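Search this site Enter keywords

Research Engineer, Simulation and Door Tasks (fixed term)

Prullon is hiring one research engineer for its mobile manipulation group in Ukivar. The post is full time, on site at least four days a week, and starts in September. It is open to people with a master's degree or with equivalent work experience. A doctorate is fine but will not count for more.

About the work

The group studies how a two-armed mobile robot can learn household tasks mostly in simulation and then carry them out in a real apartment. Our current project, Usby, deals with doors: finding the handle, getting a usable grip on it, and opening the door far enough for the base to drive through. Policies are trained in simulated rooms and tested afterward in our test apartment, which has nine interior doors with different handles and hinges.

The main result so far is a training method that changes the robot's viewpoint from one attempt to the next. We tilt and shift the simulated head camera well past what the real one would do. Policies trained this way lose less accuracy when the real camera is bumped or mounted a little off. They still do badly on doors with large glass areas, and we do not yet know how much of that comes from the rendering and how much from the policy. Finding out will be a large part of this job.

What you will do

- Build and maintain simulated rooms, including doors, handles, furniture and wall decoration.
- Run training jobs and keep records that another person can follow.
- Write the evaluation scripts used for both the simulated and the real robot.
- Work with Senad Obradović, who runs the test apartment, on real-robot trials.
- Help write up results, with your name on the papers you contribute to.

What we are looking for

- Solid Python, and enough C++ to read and fix someone else's code.
- Experience with at least one physics simulator. We don't mind which.
- Some background in reinforcement learning or imitation learning.
- Patience with contact problems. A handle that slips through a finger in simulation can take a week to sort out.

Experience with rendering or camera calibration would help – so would having worked with real robot arms, but we can teach that part.

A view from the training rooms

Both arms are in use in most of our training tasks, and the rooms have pictures on the walls as well as doors. In this tilted view the right gripper is close to the handle of a glazed door, and the left one is up near a large abstract painting.

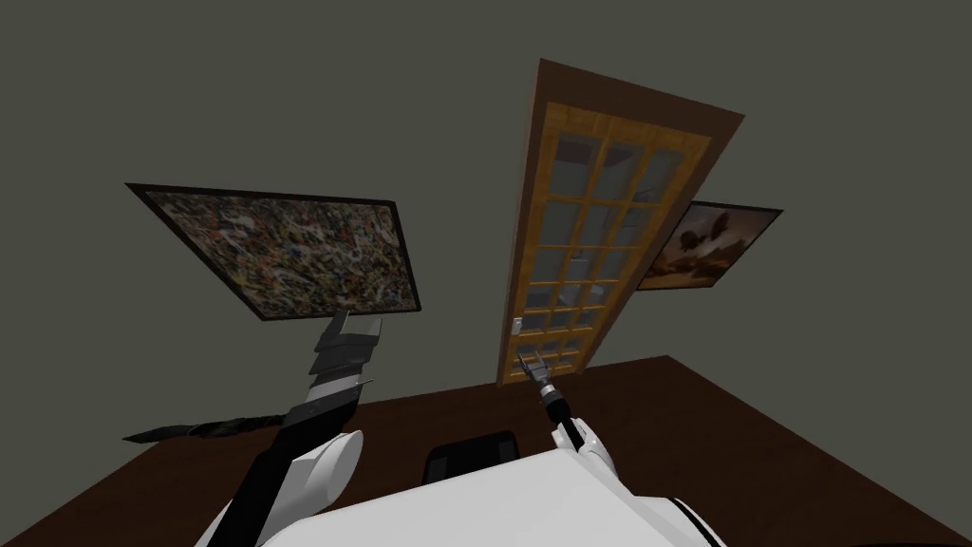
Terms

The contract runs for two years and may be extended if funding allows. Pay follows the Prullon research scale and depends on experience. You will have your own workstation and a share of the group's computing time. We can help with relocation and with work permits, but please tell us early if you need either.

How to apply

Send a resume, a cover letter of no more than two pages, and a link to some code you wrote yourself. Please mark the application "Usby engineer" and address it to Dragica Kos, who leads the group. Applications close Sun 7 April. Interviews are held by video, with a short programming task that you can do at home. Candidates on the final list will be invited to Ukivar for a day at our expense – this includes a few hours in the test apartment with the team.

Questions about the project can go to Dragica Kos before you apply.

Filed under: Vacancies, Robotics, Research staff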